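Sastura Slat-Back Metal Chair and Square Café Table

Furniture for dining rooms, canteens and covered terraces

Product group: Tables and seating
Finish, chair: dark charcoal
Finish, table top: light cream
Sold as: single pieces or sets
Range updated: February 1, 2019

Overview

The Sastura range is supplied by Viltow to restaurants, schools, offices and public buildings. It consists of a square table and a matching armchair, which may be ordered together or separately. The two pieces are intended for rooms in which the furniture is moved every day: for cleaning, for events, or to change the number of places at a table.

The chair is made of metal and has a tall back of parallel horizontal slats held within a rectangular outer frame. Curved side rails serve as arms. The slatted back allows air to pass behind the sitter and is easily wiped down between services. Seat pads are available separately and are held in place by ties.

The table has a flat square top on a dark lower frame. Tables may be placed side by side to seat larger parties. The cream finish was selected to suit both painted and tiled interiors, and replacement tops can be ordered in the same color.

Moving and placing the chair

The chair can be handled by one adult. Customers are asked to instruct their staff to lift it with both hands, with one hand on the slatted back and the other on the outer frame. The chair may be tilted to bring it past the edge of a table, but it should not be dragged on its legs across wood or vinyl floors. When a chair is brought in close to a table, the top corner of the back should be kept clear of the wall.

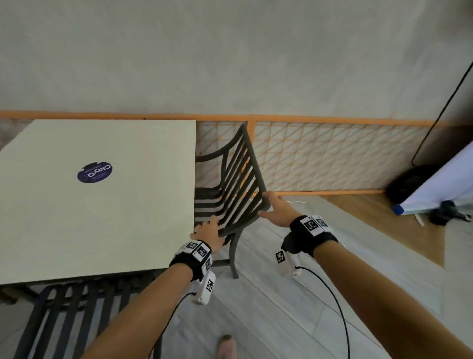 Slat-back chair in charcoal, tilted beside the square table in cream.

Chairs should be set down on all legs at once. Dropping a chair onto one leg may loosen the floor glide, and a chair with a missing glide should be taken out of use until a new one has been fitted. Replacement glides are supplied in bags of 100.

Table stickers and markings

Many customers place a logo or a table number on the top. Round vinyl stickers may be applied to the cream finish without damage, provided that the surface is clean and free of grease. Old stickers should be warmed with a damp cloth and peeled back slowly from one edge. Metal scrapers must not be used. Remaining adhesive may be removed with mild soap and water.

Care and cleaning

Wipe the table top and chair with a soft cloth and a mild detergent, then dry. Particular attention should be given to the ends of the slats, where they meet the outer frame, as crumbs and dust collect there. Bleach, abrasive powder and wire wool will dull the finish and are not covered by the warranty.

Small scratches in the charcoal finish can be treated with the Nenus touch-up pen. The pen is not suitable for the table top.

Screws on the table frame should be checked every 3 months in rooms with heavy daily use. A hex key is included with each order.

Ordering and delivery

Orders of fewer than 200 pieces are normally delivered from stock. Orders of 200 pieces or more are made to schedule, and a delivery date is confirmed in writing when the order is accepted. Orders for outdoor seating should be placed before the end of April if delivery is required for the summer season.

Chairs are delivered assembled. Tables are delivered with the top and frame packed separately. Assembly on site can be arranged through our installation partner, Hjaltadóttir, and is charged per table.

Samples of both finishes are sent free of charge to registered trade customers. A sample chair may be borrowed for two weeks against a deposit.

Contact

Trade sales: Bjartur Þrastardóttir
Spare parts and warranty: Auður Þorgeirsson

Please quote the order number in all correspondence. For warranty claims, include a photograph of the damaged part and a short account of how the furniture is used.

Related products

Sastura seat pad, with ties
Sastura replacement table top, cream
Nenus touch-up pen, charcoal
Floor glides, bag of 100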